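Search this site Search

1/3/24
By Maarten Jacobs

The open day at Staltanell's Grustville office drew a decent crowd, most of them looking for a robot that cooks dinner. What they got was a big screen, a simulated kitchen and a product manager with a lot of patience.

She asked me not to use her name, so I won't. The system is called Robles, and it learns kitchen chores in software before it touches a real stove. "We ran 1000 practice kitchens last night," she told me. "You can't do that with real ones. You'd need 1000 plumbers."

I asked how many of those kitchens had a sticky cabinet door, or a kid's drawing taped to the microwave. She laughed, then said the team was "working on clutter."
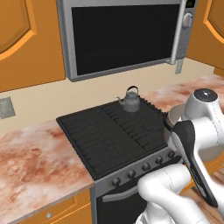 Moving a kettle sounds like a small thing to ask. I asked for it anyway, and wanted to know how often the arm gets it right. "In simulation, 131 out of 200 tries on the newest version," she said. "That's up a lot since May." And with a real kettle, full of water? She looked over at an engineer, who said they had done 14 tries and would rather not give a score yet.

I pushed on that. A simulated kettle can be dropped all night and the floor stays dry. "Sure, but that's the point of it," the engineer said. "We want the dumb mistakes to happen in there."

Fair enough - but Endport, the apartment builder paying for part of the work, has already put "robot-ready kitchens" in its brochure. I asked what makes a kitchen robot-ready. "You'd have to ask Endport," the manager said.

I did. A spokesman said the phrase "refers to outlet placement."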